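Kemeys Street Frontage Kit: Set-up Guide
Section 4. Clearing and checking the curbside gutter

Read this section before you lift any covers or run water. It applies to open gutters between a raised sidewalk and the road. If your gutter is piped or fully covered, go to Section 5.

You will need:
Flat shovel
Long-handled scraper (supplied)
Stiff broom
Two buckets
Waterproof gloves
Marking chalk
Garden hose with shutoff nozzle

CAUTION: Work from the sidewalk side wherever you can. Do not stand in the gutter with your back to traffic. Put out the two Grovthorpe markers before you start, one at each end of the stretch you are working on.

4.1 Walk the gutter first

1. Start at the high end and walk down along the sidewalk. Do not clean anything yet.
2. Chalk the curb wherever you see litter, standing water or mud. A gutter that is narrow at one end can be a good deal wider at the other, so look at the floor of the channel along its whole length.
3. Look up as well as down. Trees and potted plants along a boundary wall drop leaves onto the sidewalk, and the leaves end up in the channel.
4. Write down the length of the stretch on the record card. The scraper and bucket method is meant for runs up to 200 feet. For anything longer, split the job and fill in a card for each part.
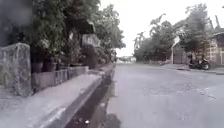 4.2 Remove the loose material

1. Put on gloves. Pick out paper, plastic and other litter by hand and put it in the first bucket.
2. Push the scraper along the floor of the channel toward you in short strokes. Lift the mud with the shovel into the second bucket.
3. Sweep the top of the curb and the nearest strip of sidewalk. Sweep away from the channel — otherwise you will be doing step 2 again.
4. Empty the buckets before they are more than half full. Wet mud is heavy.

Note: Do not pile mud on the road, even for a short time.

4.3 Check the curb and the road edge

1. Run the scraper handle along the face of the curb. Chalk any place where it rocks or sounds hollow.
2. Look over the pavement next to the gutter. Stains and fine cracks on old concrete can be left alone, but write them on the card so they can be compared at the next check.
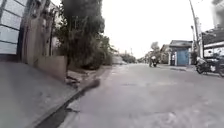 3. Where a driveway apron slopes down to the gutter, check the low edge for chips. Fill small chips with the Okix patch compound and leave it overnight.
4. Check near the foot of any tree close to the wall. Roots can lift a slab. Do not cut roots; report them on the card.

4.4 Test the flow

1. Set the hose at the high end and open the nozzle halfway.
2. Follow the water down. If it stops or backs up, close the nozzle and repeat 4.2 at that point.
3. Let the water run until it reaches the low end, then shut it off and bring in the markers.

Repeat the full check every August and after any heavy storm. Replacement scraper blades are part no. 396. Send finished cards to Glenys Bevan at the Kemeys office.

Revised February 2022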